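Search Kemside Young Readers
Type a word and press enter

How books stand up

Written by Wilma Dewulf for readers aged seven to ten

Have you ever tried to stand one book on a table? A thick book with a hard cover will usually do it. A thin book with a soft cover will wobble, bend a little and fall flat. Books were made to be opened and read, and standing up all day on a shelf is hard work for them. They need some help.

What a book is made of

A book is a stack of paper held together along one side. The paper inside is called the page block. The side where it is all joined is the spine, and the outside is the cover. A book with a thick, stiff cover is called a hardback. A book with a thin card cover is called a paperback.
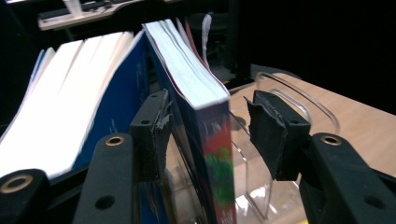

Paperbacks are light and cheap to print, so there are a lot of them in every library. Their covers bend easily, and so do their pages. Look along the edge of the page block and you may find that the pages don't lie perfectly flat. On the one in the picture you can make out separate pages, and they are slightly wavy. Paper does this because it takes in a little water from the air and lets it out again. A book with 252 pages has a lot of paper to take in water, and each page can curve a bit differently from the one next to it.

Why books lean

When a book stands straight up, its weight pushes down through its bottom edge. If it tips to one side, the weight pushes sideways too, and over it goes. A second book can stop it. Two books leaning towards each other make a shape like a tent, and each one holds the other up.

This works for a short time. If books lean for months, the spine starts to twist. Librarians call this a cocked spine. Dirk Claeys mends books at Kemside library, and he fixed 40 of them last August. Most had been left leaning on shelves that were only half full.

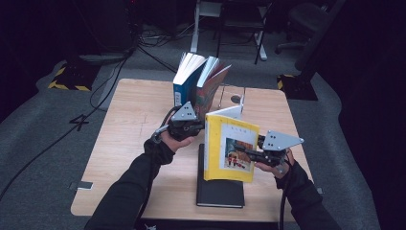

The best answer is a bookend. It is a stiff piece of metal, wood or plastic that stands at the end of the row. Many metal ones are shaped like the letter L. The flat part slides under the first book, so the book's own weight holds the bookend still. The upright part stops the row from tipping.

How to set up a row

1. Clear a space on a table or a shelf and wipe it with a dry cloth.

2. Put the bookend where you want the row to finish.

3. Stand your biggest, heaviest book next to it, with the spine facing you.

4. Add the other books one at a time. Hold each book by its sides. Pulling on the top of the spine can tear it.

5. If you have a set of stories, or a book that comes in its own box or case, keep it together at one end and turn it so the title can be read. 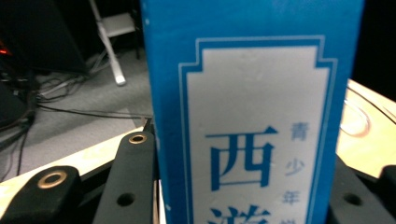
6. Put another bookend at the open end. Push it in gently. You should be able to slide out one book without dragging its neighbours along.

Very big books are better lying flat. Their pages are heavy and can pull away from the spine.

Words to know

Page block: all the pages of a book together.
Spine: the side where the pages are joined.
Cocked spine: a spine that has twisted out of shape.

Contact us | © Kemside Young Readers | Back to top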